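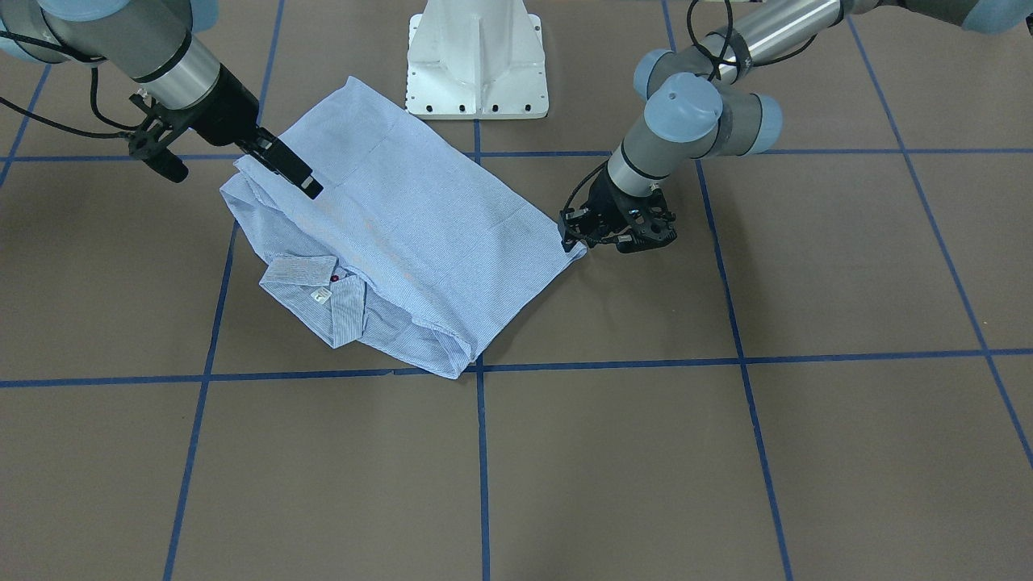 Chapter 6. State Estimation for Folding

6.1 What the planner needs

A folding planner does not work on images. It works on a state: a short list of numbers that says which layer is on top, where its edges run, and which points can be grasped. This chapter covers the software that produces that state for two arms sharing one shirt, and the checks that decide when the state is too poor to use.

The running case is the Norkdale cell. Its perception node publishes an outline of the cloth and up to 20 candidate grasp points per cycle. The planner picks a pair, one per arm, and rejects any pair whose paths would cross. Each cycle has a budget of 220 milliseconds – a late result is dropped, never queued.
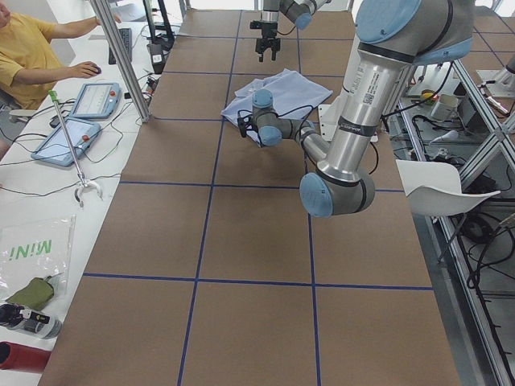
131

Crumpled cloth is the hard input. The outline says little about the layers inside it, and several different states fit the same view equally well. Fernandes and Negussie handle this by keeping three hypotheses alive and choosing the grasp that best separates them. The method is slow on a flat shirt but pays for itself on a loose one.

Fixed views have a second use. The blue grid on the work surface gives the calibration routine straight lines at known spacing, so camera drift can be found without stopping the job. Line fitting must tolerate gaps,

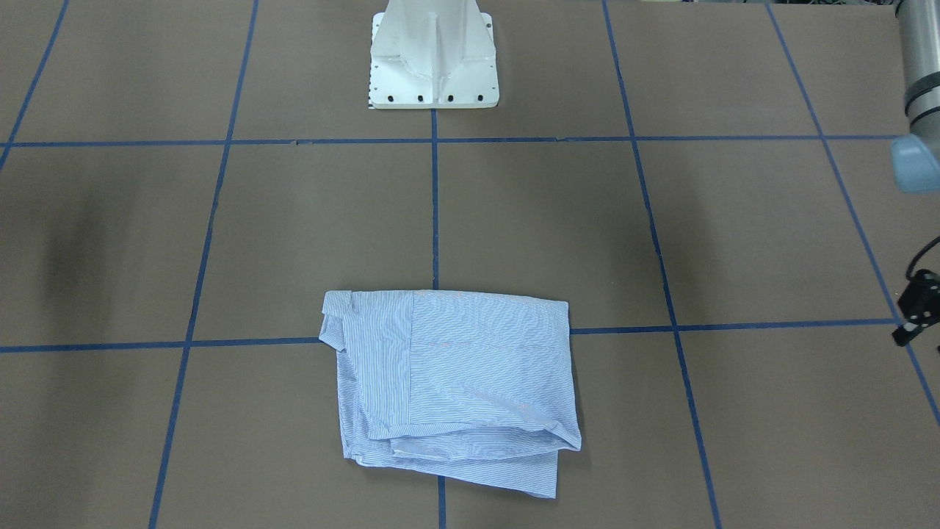 and the fit should be weighted by visible length. A short stub of line next to a cloth edge is a weak measurement. In the Barkau log, 3366 cycles long, nearly all large calibration errors came from stubs that had been given full weight.

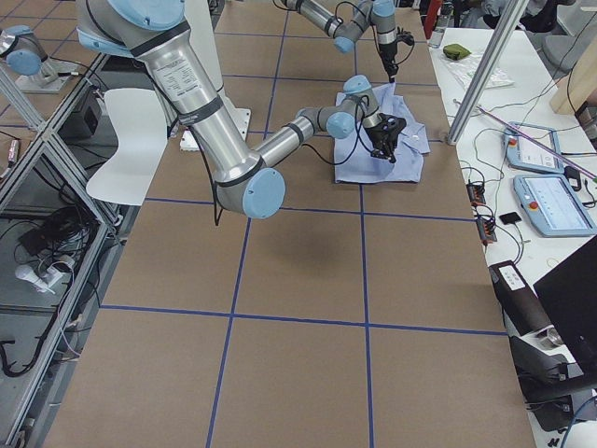

6.2 Frames and transforms

Let W be the table frame, with its origin at a grid crossing. Each arm has a base frame, L or R, and each camera a frame C. We write the transform from C to W as T(W,C). All grasp points are stored in W and converted to L or R only when a motion is requested.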